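Gallery: machines and everyday chores

Can a machine do the small jobs yet, the ones that fill a shift in a repair shop or a morning at home? Vatcombe has been running bench trials since January, and this page collects what we have from the workshop side. The household jobs (towels, cutlery, bin bags) are on the Wollari page.

The list for the computer bench has nine jobs on it. Dultell drew up seven of them and Vaněk added the last two, both to do with cables. Each job gets 40 attempts and we publish the count whatever it is.

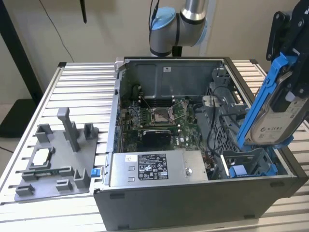 One reader in the refurbishing trade wrote that a drive is the easy part, and that we should come back when an arm can free a ribbon cable that has been in place for eight years without tearing it. Cables are on the list for that reason, and no arm has passed either of those two jobs so far.

Drive and caddy, with the tower on its side and the panel off. The blue caddy has to line up with the cage, and there is little room to spare with cables running through.

Processors are a separate job. The socket on this board is empty, and placing a chip needs a lighter touch than a drive does.

Our answer for now: some shop-floor jobs, slowly, with a person near by. Results for the remaining jobs go up as they are finished.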